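4.2 Coming home to work: what the men said about the first job

Figure 2.

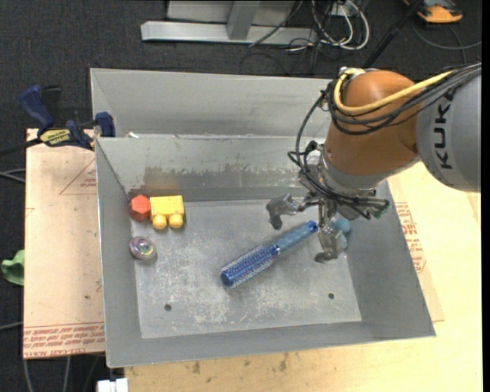
The first job after prison came up in nearly every interview we held, and very often it came up before we had asked about it. We had planned to begin with housing, on the sensible grounds that a man needs somewhere to sleep before he needs somewhere to clock in, but the people we spoke to had their own order of things and after a while we let them keep it. For a good many of them a job was the thing they had pictured most clearly from inside, down to the walk to the bus stop and the sandwiches in the bag. The kind of work they pictured was usually the kind they had left, and for those who had served long sentences that work had often changed a great deal. A man who went away from a shop floor full of hand tools may come back to one where a KUKA arm with a thick yellow cable looped over its joint hangs above a grey metal bin, and where the advert asks for a certificate he has never heard of. Several spoke of this with real good humour, though it was plain that it had hurt.

We should say a little more about who these men were. All 26 had served at least one sentence for a drug offence, and all had been released to the same two neighbourhoods, which we call Gendura and Naciri throughout. The interviews were carried out by Graciela Painemal and Valentina Pereyra, mostly in people's kitchens and once, memorably, on a bench outside a launderette while the washing went round. Names have been changed, and we have also altered small details of family life where these might give somebody away to a neighbour.

What struck us on reading the transcripts together was how seldom the first job was spoken of in terms of money. Money mattered, of course, and there were long and rather painful passages about arrears, fines and the price of a child's school shoes. But when we asked what the job had been like, the men talked about being expected somewhere. Terence, who had been away for most of his children's growing up, put it this way:

"My supervisor rang me because I was late. Ten minutes late, and she rang. I stood there in the road with the phone and I thought, well, somebody's noticed. I'd had years of being counted every night, but that's a different thing from being missed."

Others had the opposite experience, and we do not want to hide it behind the warmer stories. Lewis found warehouse work within a month of his release and lost it when a check on his record came back later than it should have done. He had told the agency about his conviction at the start (he was quite firm on this point, and he showed Valentina the form) but the message had not been passed on. He did not look for work again until the following December. When he did, he went to the Fulton scheme, where a mentor sat with him while he made the telephone calls, and he described this as the most useful thing that anyone had done for him since he came out.

The Fulton mentors deserve a paragraph of their own. Most had been in prison themselves, and the men knew it, and this seems to have changed what could be said. Three of those we interviewed told us that they had admitted to a mentor that they were thinking of going back to selling, which is hardly a thing one mentions to a probation officer. In each case the talk that followed was a practical one, concerned with rent and with who was owed what. We cannot say from interviews alone that these talks changed what happened next. We can say that the men remembered them closely, sometimes word for word, and that they told us about them without being pressed.

Families had their own view of the first job. Mothers in particular tended to want it sooner and to mind less what it was, and there was some friction here. Dean's mother had lost her younger son to a shooting while Dean was inside, and she wanted her remaining boy off the street corner and indoors by six, whatever he was paid. Dean wanted to train as an electrician, and the course ran in the evenings. They settled it in the end by having an uncle drive him there and back — an arrangement that carried on long after anybody thought it strictly needed. He spoke of those drives very fondly. It was in the car, he said, that he and his uncle first talked about his brother.

Bereavement of this kind runs through the material far more than we had foreseen when we wrote the interview guide. Several men had missed a funeral, or had attended one in handcuffs, and work had become tangled up with what they felt they owed to the person who had died. We return to this in section 4.4, where the interviews with parents are considered alongside those with the men themselves. For the present it is enough to note that when a first job went wrong, the loss was rarely felt as the loss of a wage, and that the services set up to help were, for the most part, set up to replace the wage.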